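Oficina Partilhada Brandão - Cadernos para Jovens Construtores

Como se ensina uma pinça a agarrar?

Uma pinça robótica tem, em geral, dois dedos que se aproximam e se afastam. Parece simples, mas um robô não sabe, à partida, onde está o objeto nem com que força o deve segurar. É necessário programar cada um desses passos.

Na nossa oficina, o projeto chama-se Folico e é orientado por Armindo Henriques. Destina-se a crianças a partir dos nove anos, sempre acompanhadas por um adulto. Antes de se apertar o primeiro parafuso, o grupo trabalha com um simulador - um programa de computador que imita o mundo real. No simulador, a pinça pode falhar muitas vezes sem que nada se parta. 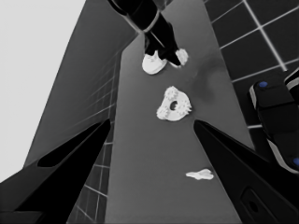
Os objetos de forma irregular são os mais difíceis. Um cubo tem lados direitos, e os dedos encostam-se bem a eles. Um anel cheio de altos e baixos pode escorregar ou rodar. Por isso, o programa repete a tentativa umas 500 vezes, mudando um pouco o ângulo e a abertura dos dedos.

Terminada esta fase, constrói-se a pinça verdadeira, com seis peças impressas e um pequeno motor. As sessões realizam-se à segunda-feira. As inscrições são feitas junto de Duarte Paiva, na receção da oficina.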